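Plernport Aviation Forum > Military & Government > Retired tankers and transports

Thread: Is the old tanker at Kestbridge really going for scrap?

Clostine_Spotter
29/01/2025

Drove past Kestbridge this morning and the old tanker on the south side has lost both outboard engines. There are covers over the pylons and a set of steps up against the forward door. I know it hasn't flown since it was retired, but I'd got used to seeing it there in one piece. Does anyone know if this is the start of the scrapping, or are they just taking the engines for spares?

I've been photographing that aeroplane since I was at school so I'm a bit gutted, to be fair.

hosedrogue

Spares, as far as I know. The engines had hours left on them and somebody was always going to want them. My brother-in-law works on the far side of the field and he says the inboards are coming off next. After that it's anyone's guess.

If they drain the tanks and start cutting round the tail, then you can worry.

Győző Lakatos

I was ground crew on that fleet for a good few years, so let me stick my oar in. The airframe is tired. People look at it from the fence and think it looks lovely, and from the fence it does, but the wing centre section was giving us grief long before the end. We had one jet in the hangar a whole summer with the floor up, chasing corrosion under the galley. Whoever thinks it'll fly again is dreaming.

A static display is another matter. You could tow it to the other side and put it on stands.

Clostine_Spotter

Thanks both. Győző, do you remember which one had the floor up? I've got 556 down in my notebook as being missing from the line from July onwards that year, and I never found out why.

Győző Lakatos

Yes, 556, well remembered! She came back with a new galley floor and a smell of sealant that never left. The crews moaned about it on every trip.

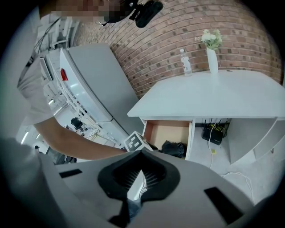 The other thing with 556 was the centreline hose. It would trail perfectly all week and then refuse to wind back in the moment there was a visiting crew behind it. We changed the drum motor, we changed the control box, and it still did it. In the end it was a chafed bit of wiring behind a bracket, and it took a lad on his first month with us to find it. I was pleased for him and furious at the same time.

The one at Kestbridge now is a different jet, mind you. Better hose, worse wings.

pylon_turn

I'm going to disagree about the static display. Lovely idea, but who pays? A big four-engined jet standing outside in our weather needs washing, sealing and painting for ever. Look at the transport they parked by the gate at Fülöp. Everybody cheered when it arrived, and now it's green down one side and the birds have moved into the wheel wells. I'd sooner see the nose saved properly indoors and the rest recycled than watch the whole thing rot.

hosedrogue

Bit harsh on Fülöp! They repainted it once.

pylon_turn

Once, yes. And they only got as far as the wing.

Ebise Alemneh

Hello all, I don't post much but this one is close to my heart. I flew as a boom operator (on a different type, before anyone jumps on me) and then moved on to instructing. What I'd really like to see kept is the refuelling station, with all its panels and the seat. Cockpits get saved all the time, and you can sit in a dozen of them if you're willing to drive. The operator's position mostly gets stripped and chucked in a skip, and it's the bit that made the aircraft a tanker in the first place.

My last logbook entry brings me to 3386 hours, most of it facing backwards, so I admit I'm biased.

Clostine_Spotter

Ebise, that's fantastic, and I'd never thought of it like that. Did you prefer looking out of a window or working off a screen? I've heard people get very heated about it.

Ebise Alemneh

Window, every time, and I'll have that argument with anybody. The camera systems got better and the newer ones are good, but I found my depth judgement was never the same with a low sun behind the receiver. Younger operators who learned on screens say exactly the opposite and think I'm a dinosaur. One of my students told me the window gave her a stiff neck and she couldn't see the point of it. She was very good, too, annoyingly.

drumfish

Screens for me. I did both and by the end I wouldn't have gone back. You're sat upright, you've got a proper heater and someone else can see what you're seeing. Lying on your front for hours isn't romantic when you're past forty.

Ebise Alemneh

I'll give you the heater.

Győző Lakatos

Speaking as the one who had to clean the windows, screens.

pylon_turn

Back to the Kestbridge jet for a second. I rang the airfield office and got a polite brush-off, but the woman did say the owner has to have the stand clear by July. She wouldn't say who the owner is now. So either it moves or it gets cut up where it is, and I can't see them paying for a move.

Clostine_Spotter

That's sooner than I'd hoped. Is there any point in writing to them about the refuelling kit? I don't mind doing it, I just wouldn't know what to ask for.

Győző Lakatos

Ask for the hose control panel, the mirror if it's still fitted, and the seat. Get them to leave the wiring long, please – if they snip it at the back of the panel you'll never light it up again. And ask for the placards. They always vanish first.

hosedrogue

I can take a van. Stand 11 is right by the crash gate, so loading would be easy enough if they let us in.

Clostine_Spotter

Brilliant, I'll draft something tonight and put it up here before I send it. Győző, could you check I've got the part names right?

Győző Lakatos

Course I will. Send it over and I'll get the red pen out.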